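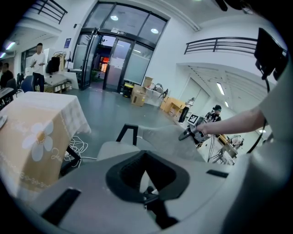

The hand-held gripper in use on the ground floor, with the glass entrance at the back.

Plornaline Hand-Held Gripper Set: what to budget for

Reading time: 5 minutes

The Plornaline set is sold by Mavemmont to teams that want to record manipulation data by hand before they commit money to robot arms. One set is two hand-held grippers with marker cubes, spare finger covers and a carry case. It costs $2000. Software is included for the first year, and after that it is billed per site.

Most buyers order one set per operator and one spare for every five operators. Finger covers are the part you will reorder. They are a knit fabric sleeve over the finger, and they come in packs of 72. Put them on the consumables line of your budget, separate from the hardware, so the second order doesn't need a new approval.

Space matters more than people expect when they plan. You need an open floor, a table at working height and enough light to keep the markers readable.

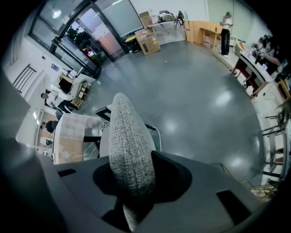

Polished floors and bare overhead lights are fine in most buildings, but check for glare at the table before you fix the layout. Moving a table costs nothing in the first week. Moving it after the network drops are in costs an electrician. Plan for chairs too - operators who record for a full shift will want a padded one with a back.

Cables are the other item left off quotes. Our Vedville office adds a cable and mounting kit to every order unless you ask us not to. It has part number 732 on the price list.

If you already own arms from another supplier, send us the model before you order. The Sugawara mounting plate fits the standard bolt pattern and is quoted separately. Lead time for the plate is longer than for the grippers, so order both together. 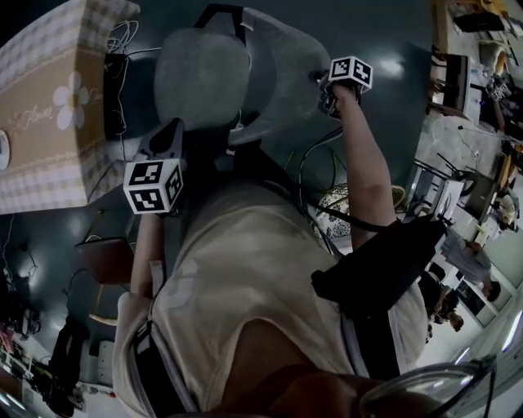 Can we start with one set and add more later?

Most customers do. Sets bought later work with the first one, and the price per set stays the same for a year from your first order.

Prices updated 2022-03-14.

Comments

Faustino Figueroa: We bought two sets and one pack of covers. Should have been two packs. The grippers themselves have been fine.

Dalal Haddadin: Does the software bill count two floors of the same building as one site?

Faustino Figueroa: It did for us - same street address, one site. Get it in writing on the quote.

Dalal Haddadin: Thanks, will ask for that.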